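Drundholm has opened bookings for Berkum, its remote trial service for bin-picking cells. Customers send their parts, and our staff run them on a robot arm and return a written report. (1/6)

A standard trial lasts 9 working days and covers up to 386 pick attempts. Longer trials are quoted separately. (2/6)

Parts are presented in an open-topped bin on a tabletop cell. Simple rectangular blocks are used for setup before any customer part is introduced. (3/6)
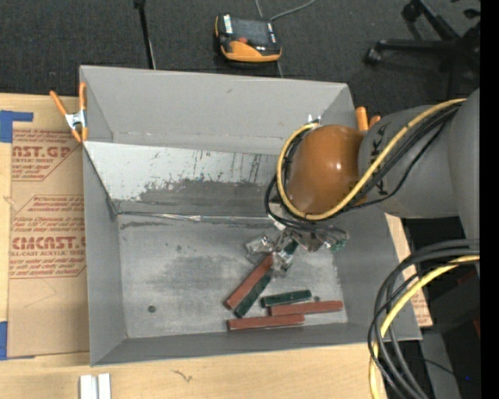
The fee is $3,210 per part family, including return shipping within the United States. Customers who already hold a Leitão software license may apply it to the trial at no extra charge. (4/6)

Each report lists every attempt, the grip used and the reason for any failed pick. Raw logs are supplied on request. Drundholm does not publish customer results without written consent. (5/6)

Technical questions should be directed to Nawal Ait Ali, trials manager. Contracts and scheduling are handled by Gediminas Lukoševičius. Sample parts may weigh no more than the limit given in the intake form, and oversize items will be returned unopened. (6/6)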